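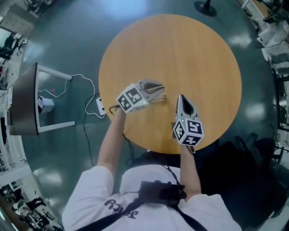 Figure 2. Two hand-held grippers over a round wooden table, seen from above.

Search this journal Enter keywords Go

4. What shoppers write about scent in hand cream reviews

We were delighted by how much people have to say about the smell of a hand cream! Our set holds 4000 reviews of creams from Etberg, Nasier and Dhillon, and scent came up in a large share of them, often in the very first sentence. Texture came next (greasy, silky, "like frosting"), and price a good way behind. Reviewers who loved a scent wrote longer and livelier reviews, with stories about purses, office desks, grandmothers and long winter bus rides. We read every one of these by hand before we ran any counts, and we would do it again in a heartbeat.

Two readers coded each review on a scale from 0 to 10 for warmth of tone. Where their scores were more than 2 points apart, the review was read again and the score was settled by talking it over. This was slow work, but it gave us some of our best ideas, including the split between "fresh" and "cozy" scents that we use in the rest of the paper.

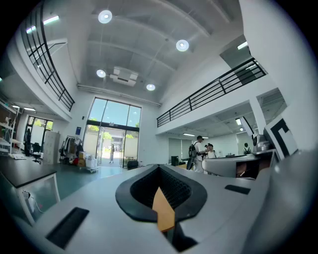 The split proved wonderfully useful. Fresh scents (citrus, cucumber, clean laundry) drew praise from people who put cream on many times a day and want it to fade quickly. Cozy scents (vanilla, almond, baked apple) drew praise from people who use cream at bedtime, and these reviewers were also the ones most likely to mention buying a second tube as a gift. Etberg's almond cream is a lovely case: its warmest reviews are nearly all about giving it away.

Unscented creams deserve a word too. We expected short, practical reviews and found plenty, but a small group wrote with real joy about finally having a cream that did not fight with their perfume. Uvau, which sells only unscented creams, was left out of the main counts for this reason and is treated separately in Section 5. Its reviewers talk about skin feel in far richer detail than any other group, down to how a page of a book feels under the fingertips after the cream has sunk in.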